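Robotics Club, Room 22, Monday Session
Pre-Run Inspection Checklist, Simulation Bench and Real Bench
Filled in by: Efthymia Vasilakis (checks), Pacita Cabrera (comments, second signature)
Project: Nerno, bakery pick-and-place, entry for the Bokovlow student round

Mark each line OK, FIX or N/A. "Probably" is not a mark. We had this talk in October.

Part A. Room and people

A1. Emergency stop button reachable from both sides of the bench: OK
Comment: Reachable, yes. Please stop hanging your coats on it.

A2. Safety glasses on everyone inside the tape: OK
Comment: On the face. Two pairs were on foreheads when I came in, guarding hair.

A3. Floor clear of cables and bags: FIX
Comment: Backpack moved at 3:40. It was back at 3:55. Owner has been spoken to, as has the backpack.

A4. No food inside the tape: OK
Comment: The test rolls count as equipment. Equipment is not to be buttered.

Part B. Real bench, power off

B1. Mounting bolts tight, paint marks lined up: OK

B2. Air line seated, no hiss: N/A
Comment: We have not had an air line since the electric gripper went on. Line stays on the form until Michalík updates the form.

B3. Finger pads clean: FIX
Comment: Crumbs in the left pad. Wiped with the blue cloth, the one labeled PADS. The one labeled NOT PADS was found in the pads drawer.

B4. Speed limit in the controller set to 5 percent for first run: OK
Comment: Set at 5. It was at 82 when we opened the file. Whoever did this, I admire your confidence and would like a word.

Part C. Simulation, before anything moves on the real bench

C1. Correct scene loaded: OK
Comment: Bread scene on the wood surface. Last week's team ran an hour on the wrong scene and wrote a very upbeat report on it.

C2. One object on the surface, nothing else near the fingers: OK

C3. Gripper open before approach, fingers on both sides of the object, space left and right: OK
Comment: Checked from the gripper view. Efthymia wanted it marked "good." The form has no box for good.

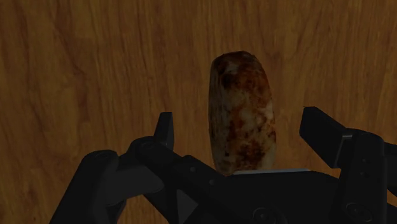 Item C3, gripper view: fingers open, wood showing on either side of the roll.

C4. Palm clearance to near end of object: FIX
Comment: From this view the base covers a little of the roll's lower end, so you can't judge the gap. Check it again from the side view and write down the number. "Looks fine" was written down. It has been crossed out.

C5. Lighting bright enough to inspect the fingers: FIX
Comment: Black gripper, dim light. I found the screw heads on the left link only after putting my nose to the monitor. Turn the scene light up before the next check and save it that way.

C6. Collision warnings in the log read, all of them: FIX
Comment: There were 1,362 lines in the log. Efthymia read the first page and the last page and described the middle as "similar." Filter by warning type and try again.

C7. Grip force cap set for soft objects: OK
Comment: Cap matches the sheet taped to the monitor. The sheet is coming untaped.

Part D. Release to real bench

D1. All FIX items in Part A closed: OK
Comment: Bag now lives in the hallway.

D2. All FIX items in Part B closed: OK

D3. All FIX items in Part C closed: FIX
Comment: C4, C5 and C6 still open. No real run today. I know the rolls will be stale by next session. Stale rolls are easier to grip, and if your numbers only work on stale rolls the Bokovlow judges will find out quickly.

D4. Power switch off, key back on hook: OK
Comment: On the hook marked KEY. Thank you.

To do before next session
Efthymia: side view measurement for C4, log filter for C6.
Pacita: scene light, new tape for the sheet, ask Michalík about B2 again.
Everyone: read A3.

Signed: E. Vasilakis
Second signature: P. Cabrera, with the three open items noted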